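Support > Weather stations > Erell > Setup

4. Recording daily temperature
2022-06-08, by Lleucu Kemeys

1. Mount the sensor in shade, over grass, facing north.
2. Press MODE until MAX/MIN shows. Hold SET for the daily reset.
3. Choose the log interval. The memory holds 3,831 readings and overwrites the oldest first.

Note: Monthly averages stay blank until the station has logged 400 readings.
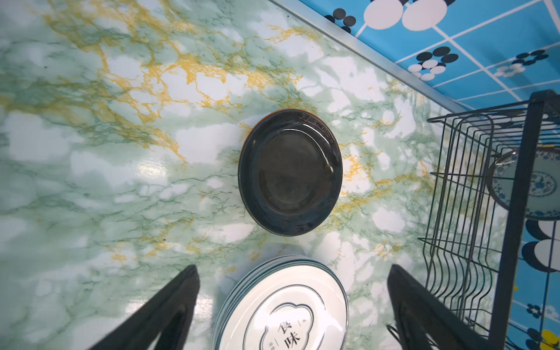
4. Open Menu > Baseline and enter your local long-term average for June. The display then shows the anomaly.

Caution: Do not move the sensor partway through a month.

Contact Nevell support | Back to top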